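Gromby Stand Guide, Section 4: Setting up the toilet and the backdrop

Prepared by Gitau Koech, checked by Colleen Wong

23 shares 12 comments

This section explains how to place the toilet on the stand and how to hang the black curtain and the foam letters behind it. Please read section 3 (Moving the boxes) before you start. Two persons are needed for steps 1 to 4. The rest can be done by one person.

What you need

- the toilet with tank, seat and lid (carton 111)
- black fabric, two lengths
- curtain clips, one bag
- foam letters, flat bag marked Clarnach
- double tape for fabric
- soft cloth, rubber mat, step ladder

4.1 Placing the toilet

1. Put the rubber mat on the floor, 12 inches in front of the line where the curtain will hang. The mat must be flat.

2. Lift the toilet from the carton by the bowl, one person at each side. Do not lift by the seat or by the tank.

CAUTION: The ceramic is heavy and the foot has a sharp edge underneath. Wear gloves until the toilet is standing.

3. Lower it slowly on the mat. Push on the rim with one hand. If it rocks, put a thin rubber piece under the foot and try again.

4. Check that the tank lid sits well on all sides and that the flush button is in its hole. The button should go down and come back by itself.

NOTE: The toilet is for display only. It is not connected to water. In the Sawatzky hall the floor drain is near to the stand and visitors may think different, so keep the "Do not use" card on the lid outside of opening hours.

4.2 Hanging the curtain

5. Clip the first length of black fabric to the rail, beginning from the left. Leave it a little loose. If you pull it tight, the clips will jump off during the day.

6. Clip the second length on the right side, with one hand of overlap. Folds in the fabric are allowed. Only steam it if there is time, and never when the letters are already on it.

4.3 Fixing the letters

7. Lay all the letters on the floor in the correct order before you open the tape. The four small ones make the upper word, "Fast". The three big ones make the lower word, "UMI". Pay attention that the "s" is not upside down - it is an easy mistake.

8. Put two strips of tape on the back of each letter. Press for one minute against the fabric, with your other hand behind it.

9. Begin with the "F" at the upper left and go down to the right with the other small letters. Then put the "U", "M" and "I" below. The letters will lean a little with the fabric. Do not try to correct this by adding tape.

10. Wipe the bowl and the rim with the soft cloth, then raise the lid until it rests against the tank. Compare your result with the picture. 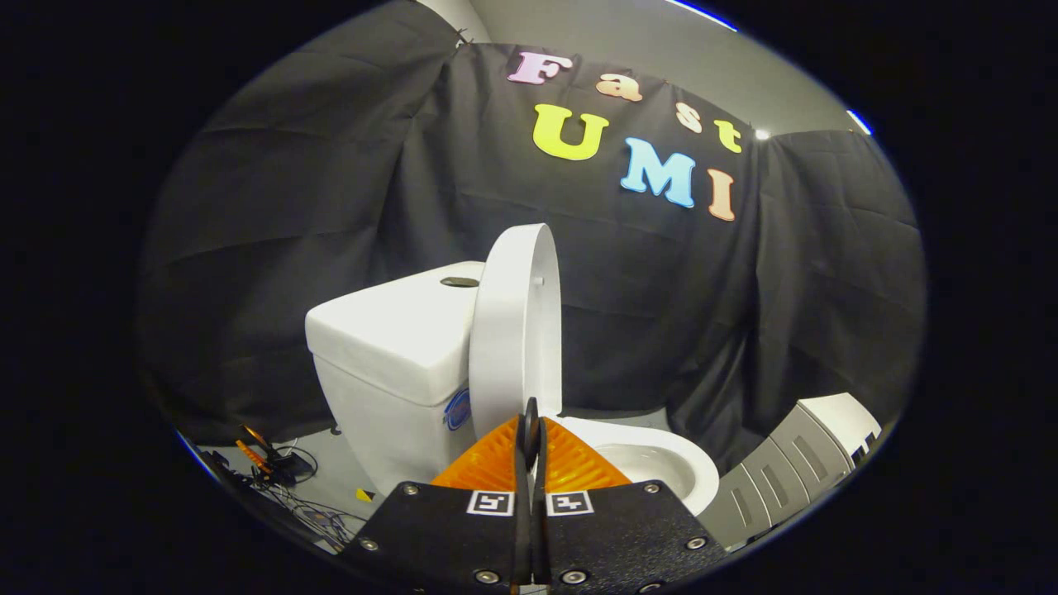

4.4 Before opening

11. Walk one time around the stand and look for tape paper, clips and gloves on the floor.

12. Press each letter again. Tape that was good in the evening can be weak in the morning, specially in November when the hall is cold.

If a letter falls down and the tape does not hold anymore, ask for bag 502 at the Usturham desk.

CAUTION: Do not stand on the toilet to reach the letters. Use the ladder.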